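ok laundry thread, because I have opinions now and my sister won't listen to them anymore

---

1/ Background: two adults, one kid, a dog named Dekker who sleeps on anything soft. The folding pile got so bad in October I started calling it the guest room.

---

2/ New rule. Nothing gets folded on the bed. Bed is a trap. You sit down, you lie down, it's 11 pm and you're sleeping under warm towels like a lizard.

---

3/ Table only. Plain wood, pale, nothing else on it. Clear it first, wipe it, THEN bring the pile over. Crumbs in a clean towel = wash it again, ask me how I know

---

4/ Start with the rust-colored stuff. Or whatever your brightest color is. Easy to spot in a heap, easy win, gets you going. 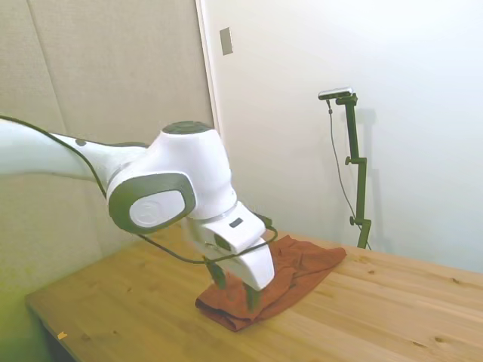

5/ And don't try to fold from a ball. Find an edge first. Hem, seam, whatever, any straight bit. Pinch it, lift, let the rest hang down. Half the wrinkles drop out by themselves.

---

6/ Got this from Griet Van Leeuwen, who ran the linen room at a hotel in Restton forever. She could do a bath towel in the time it takes me to find the corners. Her whole method is "hem, shake, down." That's it. Thats the class.

---

7/ Shake it ONCE. Hard. Not five little flaps. Five little flaps is just fanning yourself

---

8/ Then lay it flat and smooth from the middle out. Palms, not fingertips. If a front edge rolls under, stop and pull it back out now. You will not fix it later. You'll fold over it and get a lump and the stack will lean forever

---

9/ Someone asked about fabric. 100% cotton wants to be folded soon after it's dry, it sets creases fast. Blends don't care. Linen is going to wrinkle whatever you do, let it live.

---

10/ Water temp: I do 60 for towels (Celsius, old European machine, came with the apartment) and cooler for anything orange or red. First 2 washes by themselves!! I have one formerly white pillowcase that is now peach. It's fine. We call it the peach one

---

11/ no softener on towels btw. They come out feeling lovely and then just push the water around your back

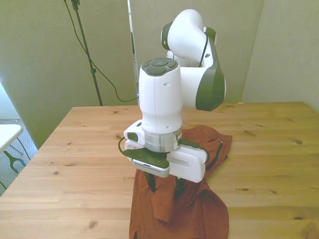
12/ Where was I. Lifting. If it's really bunched grab from the top of the heap, wherever there's a fold standing up, and raise it slow till you've got a little tent. Now look for the hem. Usually hanging off one side. Switch your grip to that and let the rest go.

---

13/ Works for fitted sheets too — sort of. I still lose to the king size nearly every time. Griet says roll it up, shut the cupboard door, have a coffee

---

14/ Folding itself: long side in thirds, then in half, then half again. Depends on your shelf. Measure the shelf! Mine is a Drusirwood one from the thrift place, shallow as anything, so everything gets an extra fold and comes out like a brick.

---

15/ Folded edge faces out. Looks neat even when teh back is chaos. Guests don't see the back.

---

16/ Replies are already asking about folding boards. Had one. Used it for shirts for a bit, now it's under the short leg of the dryer

---

17/ Dinner's on and there's still a heap of socks, which is a whole other thread. Socks people, tell me your systems. Do you pair them out of the wash or just dump them in a drawer and hope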